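Old computers wanted for Dunport's home-schooling pupils

January 15, 2021

If you've got an old desktop computer gathering dust under the stairs, Dunport wants it! The town's laptop and PC appeal opened last week, and I've been badgering everyone I know about it ever since, so now it's your turn.

The idea is simple enough. With schools shut to most pupils again this January, plenty of families are trying to get two or three children through a day's lessons on one phone (we managed four days of that in our house before there were tears, and they weren't the children's). The appeal takes in unwanted machines, wipes them, mends what can be mended and passes them on through the schools. By last night 83 had come in, and the organisers are hoping for 100 by the end of the month.

I rang up expecting to be told that anything older than my youngest was no good. Far from it! Big old towers are very welcome, because they come apart easily and the bits can be swapped about. One with a dead power supply can still give up its memory to another.
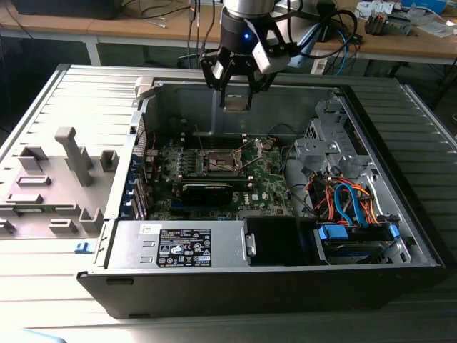

Would they take one with no hard drive in it, a reader from Iser asked on our page, as she'd pulled hers out years ago and taken a hammer to it? Yes, they would, and I'm told she's far from the only one. Drives are the easiest thing to replace and the appeal has a small pot of money for them. It stands at 2000 pounds, nearly all of it from the Prendergast bakery's Christmas raffle, and it has to stretch to leads and webcams as well.

What they're really short of is screens. Everybody seems to hang on to the monitor and give away the computer, which I do understand, but a child can't do fractions on a keyboard. Mice too, and headphones with a microphone if you can spare them. Please don't bring printers. They have been given a great many printers.

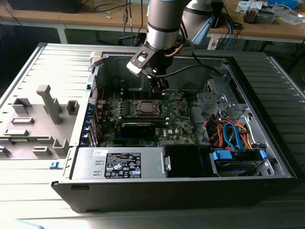
Drop-off is at the side door of the old Brekar warehouse, ten till two, and it's all done without going in: you ring the bell, put your things on the trolley and step back. Masks on, please, and one car at a time in the yard, as the turning space is tight and there was a bit of a jam on the first morning. If you're shielding or haven't got a car, somebody can come and collect from your doorstep, though there's a waiting list for that in Iser and the villages.

Take your photos off first if you want to keep them. Every drive is wiped as soon as it's checked in and there's no getting anything back afterwards. Tape the power lead to the case if you still have it, and stick on a note saying what's wrong, even if it's just "makes a funny noise".

Families who need a computer should speak to their child's school and not turn up at the warehouse, as the schools are drawing up the lists. Ours went in on Monday's list of one, so to speak: I've handed over my late uncle's desktop, and I've kept the monitor. I'm taking that down tomorrow.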